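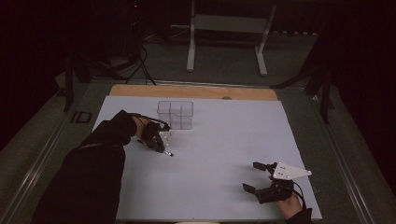
Flistilville workshop group releases plans for shared two-handed gripper bench

FLISTILVILLE — The Neveck Workshop, a member-run shared workshop in Flistilville, has released the drawings, parts list and assembly notes for its two-handed gripper bench. The bench lets one operator work with a hand-held gripper in each hand over a fixed work surface, and was designed and assembled by members in the workshop's rear bay.

The plans are free to download and may be copied, modified and built for any purpose, including commercial use. A printed set is kept at the workshop for members.

The project began as a way to test gripper fingers before committing them to a robot arm. Arm time at the workshop is booked in blocks, and members working on finger shapes were using most of a block to learn that a tip was too thick or a pad too soft. With a gripper held in the hand, the same fingers can be tried on the same parts at a bench, and changed between attempts.

"A finger that won't pick up a divider tray by its wall when I'm steering it myself is not going to do it on an arm," said Ánh Võ, who led the mechanical design. "We wanted to find that out at the bench, in ten minutes, with a file within reach."

Bench construction

The table frame is grey and carries a long metal rail down each side. A light wooden board sits on the frame, and a white board is laid on top of the wooden one as the working surface. The two boards are separate so that the white board can be lifted off and replaced when it is scratched or marked. Members have replaced it twice.

The rails are used to clamp fixtures, lamps and stops. Anything clamped to a rail can slide along it without disturbing the boards. The assembly notes recommend setting the rails before the boards go on, and checking the diagonals of the frame again after the first week of use.

The group considered a darker working surface and built one trial board. It hid small parts and made black finger tips hard to follow, and the white board was kept.

Grippers

Both grippers are black and are held in the hand. Each carries a white plate with a pattern of holes, used as a general mounting point. The plates are not identical. One is triangular, and the drawings include both outlines. Members who want to add their own hardware can use the existing holes or redraw the plate from the supplied file.

The fingers are the part most likely to be changed. The current release covers a blunt finger and a thin-tipped finger, and the notes give the order in which to fit them. Dede Yakubu, who wrote the assembly notes, advises builders to fit and test one gripper completely before starting the second.

"People like to build them as a pair, step by step, and then they have the same mistake in both," said Yakubu. "Finish one. Use it for an evening. Then build the other."

Cable routing took longer to settle than any other part of the build. Early versions ran the cable straight back from the gripper body, where it caught on the sleeve whenever the operator reached across the board. The released version leaves a loop below the hand. Builders are asked not to shorten it.

Test parts

The standard test part is a clear plastic box with internal compartments. Transparent parts are awkward to grip by eye, and the thin walls show up any difference in finger alignment. The routine in the notes asks the operator to close one gripper on an outside wall, lift, set down, and repeat with the other hand, then steady the box with one gripper while placing a small item in a compartment with the other.

Toàn Vi, who ran most of the trials, logged 835 attempts with the released fingers. An attempt was counted as failed if the box tipped, slid off the white board or had to be touched by hand. Vi recorded 59 failures, most of them on the two-gripper steadying step. The full log is included with the plans, along with the finger version used for each attempt.

The group notes that the log covers one operator and one style of box. It should be read as a record of the trials and should not be used to compare finger designs from other sources.

Cost and tools

Materials for the bench and both grippers came to about $3000, excluding tools and members' labour. The frame and rails were the largest item. Builders with an existing table of suitable stiffness can omit the frame and clamp the two boards directly, although the rail fixtures will then need a different mount, and the current drawings do not include one.

The build requires a drill press, a printer capable of producing the plates and fingers, a soldering iron and ordinary hand tools. All of these are available at the Neveck Workshop to members who have completed the standard induction.

Known issues

The release is marked version 2. The following items are open:

The finger screws loosen with use and should be checked at the start of each session. A thread-locking compound was tried and made finger changes too slow.

The triangular plate is heavier than it needs to be. A lighter outline has been drawn but not tested.

The white board can creep on the wooden board if it is leaned on. Double-sided tape at the corners is adequate. A proper locating pin is planned.

Left-handed operators have reported that the written test routine favours the right hand. Jeptoo Mrema is revising the routine and would like to hear from anyone who has worked through it with the hands swapped.

Next steps

The next release, planned for May, is expected to add a third finger shape and a bracket for the rails. Đức Mai is preparing a separate set of drawings under the working name Hakton, which will adapt the same fingers to the workshop's small arm. No date has been set for that release.

Open bench session

The workshop will hold an open bench session on Tuesday at 7 p.m. Visitors may try the grippers and look over the drawings with the members who built them. Closed shoes are required in the rear bay. There is no charge, and booking is not needed.

About the Neveck Workshop

The Neveck Workshop provides shared space and tools for metalwork, woodwork, electronics and small robotics in Flistilville. It is funded by membership fees and evening classes.

Media and build enquiries: Jeptoo Mrema, Neveck Workshop, Flistilville. Enquiries about the trial log should be marked for the attention of Toàn Vi.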